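The Iyengar Sound Archive has completed the first stage of its work on the chamber music of Ravindran Hegde. A short account follows for subscribers and lending members. (1/8)

Hegde wrote 19 works for small ensemble, most of them for strings. Only the two quartets have been issued before, on an LP from the Vindik label that has long been out of print. (2/8)

The new set, on Grulla, brings together both quartets, the Piano Trio and the Sevholm Sonata for viola and piano. It runs to two discs with a booklet of 30 pages. The notes give the movement titles in the composer's own spelling, which differs in places from the printed scores. (3/8)

Members have asked about the slow movement of the Second Quartet. The Vindik players left out the repeat and took the closing pages at nearly double the marked speed. The Grulla performance follows the manuscript in both respects – the movement is a good deal longer as a result, and the cello line can at last be heard.

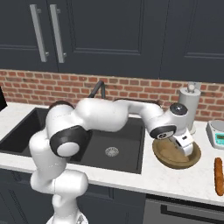

White robotic arm over a kitchen sink, computer rendering. (4/8)

The Piano Trio is the less even work. Its opening owes much to Fauré, and the finale repeats its main theme more often than the material can bear. The middle movement, a set of variations over a held bass, is the finest music in the set. (5/8)

The recorded sound is close and rather dry. Listeners may wish to raise the volume a little for the Sonata, where the viola is placed well behind the piano. (6/8)

The archive holds 473 pages of Hegde's sketches and fair copies. Readers may consult them by appointment on Tuesday afternoons. Requests should give the title of the work and, where known, the movement. Copies cannot be supplied while the catalogue is being revised. (7/8)

The songs will be dealt with in a separate thread in November. Corrections to the list of works are welcome and should be sent to the reading room in writing. (8/8)

Recent threads
Borrowing scores by post: revised terms
The Vindik catalogue, a label history
Listening room hours
Sevholm and its summer concerts
New to the shelves: wind quintets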